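15 February 2025

Mixing notes, song 3 of the Drolleo record (working title "Dasbridge")

Listened again to the rough mix from January. The guitars are good but they are too many. We have 11 tracks of rhythm guitar and in the chorus I can not hear what the bass is playing. I muted everything except the first left and the first right take, and the riff became heavier at once. The other takes stay in the session but muted, please do not delete them.

Drums: the kick has a click which fights with the palm muting. I made a narrow cut in the guitars and left the kick alone. The snare is still too polite. I want to try the room microphones with more compression, only in the second verse where the riff is fast.

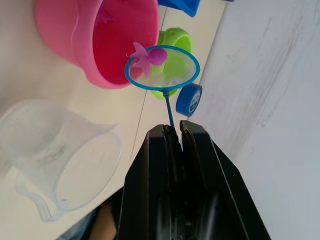
Vilmos Fekete wrote back that he does not agree about the guitars: with only two takes the chorus sounds to him like a demo, and he would keep at least one more in the middle, quiet, for the long chords. He also asks that the lead melody stays dry until the last chorus. I will make both versions and we compare them at the same loudness, otherwise the louder one always wins.

The vocal was sung with the old lyrics in bar 2 of the bridge. Finditex has the corrected take, I must ask for the file. The solo is fine as it is, a bit out of time in the beginning but I like it. 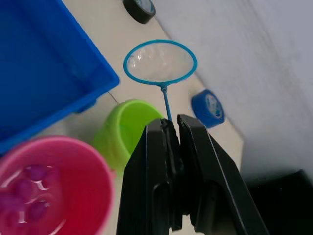

The reverb on the lead melody is the part I worked on longest. At first I used the big hall and all the small notes disappeared in it. For the final chorus I want something lighter, where you still can see what is behind, like the table through the white mesh of the little blue net. So now a short plate, low end filtered out, and the delay only on the last note of each phrase.

Session saved as 1065. The MacRitchie song has the same guitar problem, so I will copy the cut over and listen with fresh ears.

Still to do: print both choruses, fix the fade at the end, tune the one low harmony.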